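Print this ticket | E-mail this ticket
Filed under: Manipulation stack > Perception > Object transfer

Ticket 1481: Transfer task reports success before the object has been released

Status: open, reopened once

Summary as originally filed: the plate-to-scale transfer returns SUCCESS while the gripper still has hold of the corn. The filer blamed the gripper driver and asked for a rollback. I don't think it's the driver, and I don't think a rollback will do anything except cost us the calibration. Notes below in the order I worked.

Setup is the standard one from the Krajčí task set. Corn on the plate, kitchen scale next to it, pick from one, place on the other. Planner is Hernano, current branch. Wrist view at the start pose, fingers open:

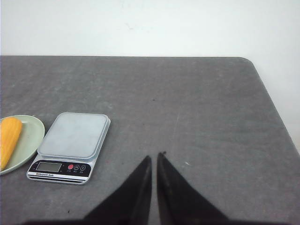

Kokach Automation — Software Tools Group, Gemusthorpe

First thing I checked was the driver log. Open command goes out, acknowledgment comes back, finger width climbs the way it should. The SUCCESS flag is already set by then. So the driver is being blamed for something decided upstream of it. I replayed the log with the older driver in simulation and got the same ordering, flag first and open second. That closes the rollback idea as far as I'm concerned.

Next suspect was the success check. It's a learned classifier that takes the side camera and the wrist camera and puts out a score from 0 to 1000. Threshold is 995. The release note for this model says the threshold was "tuned for robustness." I went looking for the tuning run and couldn't find one. The number was typed into the config in June with a commit message that says "bump." If there is a study behind it, please attach it here.

I dumped the scores for the failing run. The score crosses threshold 19 control ticks before the open command. At that point the corn is over the platform and the fingers are still around it. From the side view, that pose and a finished placement are hard to tell apart, and the fingers hide part of the object in the wrist view. The classifier has learned "corn near scale," which is a fine thing to detect, but the field it writes to is called task_complete.

I also wanted to know what it does with a stage where nothing has been moved. Plate loaded, scale empty, arm out of the side view. Fed it stills like the next one and the score stays near the bottom, so it does separate the start from the end. What it can't do is separate the end from almost the end.

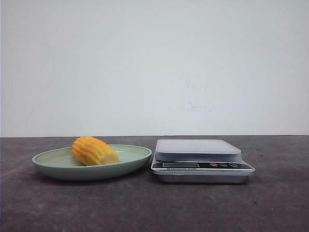

Could we use the scale reading to confirm the placement?
Only if somebody wires it up. The stack has no serial line to the scale and no display reader, and a weight alone would still count an object that is resting on the platform with the fingers closed on it.

That suggestion has come up on two other tickets, and I'd leave it alone for this one. Adding a sensor to cover for a bad label is how we got the plate detector.

Looked at the labels next. In the training set the "complete" segment starts at the annotator's mark for "object at target." The written guideline says object at target AND gripper clear. The labeling tool shows the first half of that sentence in its tooltip and cuts off the rest. I can't prove the annotators went by the tooltip, but the marks I spot-checked line up with contact, well ahead of release.

Tried three things on the rig:

1. Raised the threshold to 1000. The task never finishes and times out. Reverted.
2. Added a delay after the threshold crossing. Works when the place motion is quick, fails when Hernano picks the slow approach. Reverted. Please don't merge this one, even as a stopgap.
3. Gated SUCCESS on finger width open AND wrist raised past the retreat height AND classifier score. Flag now comes after release in every run I logged. It's a plain rule and it isn't elegant.

The pose that matters for the gate is fingers open with the gripper still low. Width passes, height doesn't, so the flag must stay off:

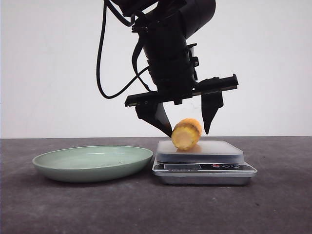
Fig. 3: Fingers open above the corn on the scale, side camera.

With the gate in, a pose like that one holds at IN_PROGRESS. With the gate out, the classifier calls it done. I ran both configurations from the same saved state to be sure the planner seed wasn't doing me a favor.

Still unexplained: one run where the score dropped back below threshold during retreat and then recovered. The cable on the arm moves a lot in the side view at that point, and I could believe the model cares about it. I could also believe it's exposure. I haven't tested either, so please don't quote this as a cause.

Also, the dashboard says the success rate for this task went up after the June model. It would. The dashboard reads the same flag — it has no other source. I'd want those runs rescored with the gate before anyone puts the figure on a slide.

Requested actions:
- Merge the gate behind success_gate_v2, default on for transfer tasks.
- Fix the tooltip in the labeling tool.
- Relabel the complete segments, then retrain. Don't retrain first.
- Rename task_complete to object_near_target until the relabel is done.

Component changed from gripper-driver to success-check. Priority left at high. Rollback request declined.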